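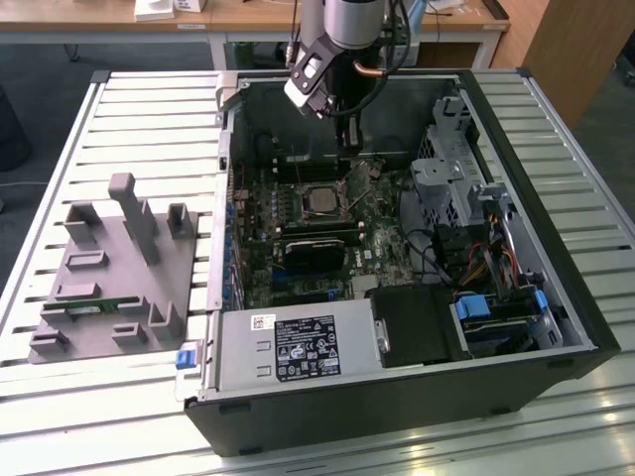
Page 6

Swapping the processor in an old office tower

Every forum will tell you a secondhand server chip turns a retired Dell into a new machine. I have my doubts. You might gain something if you run a lot of jobs at once, and you will hardly notice if you mostly read email. If you still want to try, check the maker's list of supported chips for your exact board first. The seller's word is not a list.

Shut down, pull the power cord and hold the power button for a few seconds. Lay the tower on its side, take off the panel and the cooler, and wipe the old paste away. Press the lever down and outward to free it, swing it up, open the bracket and lift the chip straight out by its edges.

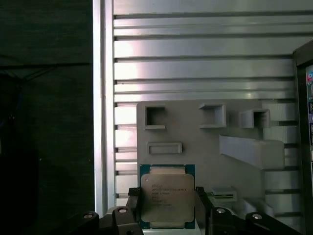
Jeanie Mackay wrote in to say that she put a used Xeon in her tower last January and got nothing but a black screen until she updated the BIOS with the old chip back in. Do the update before you start. It saves doing the whole job twice – and a second round of paste.

Paste is where the sales talk gets thick. I have tried Bulletti and Tison and could not tell them apart, so buy the cheap one. A dot the size of a pea is plenty.

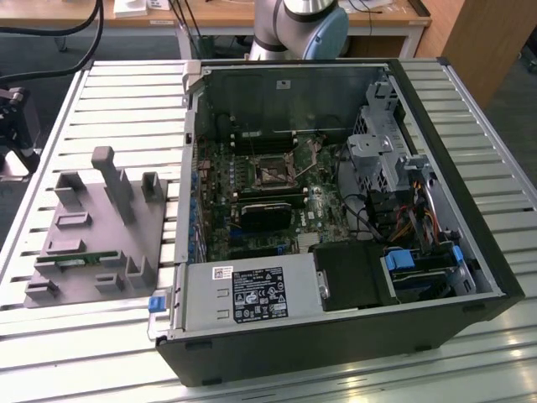 Dropping the new chip in takes no force at all. Match the notches, let it settle, and stop if it rocks. With the socket bare, as it is here, keep fingers, sleeves and screwdrivers well away from it – a bent contact costs more than the chip did. Close the bracket, lower the lever, refit the cooler and plug its fan back in before you try the power button.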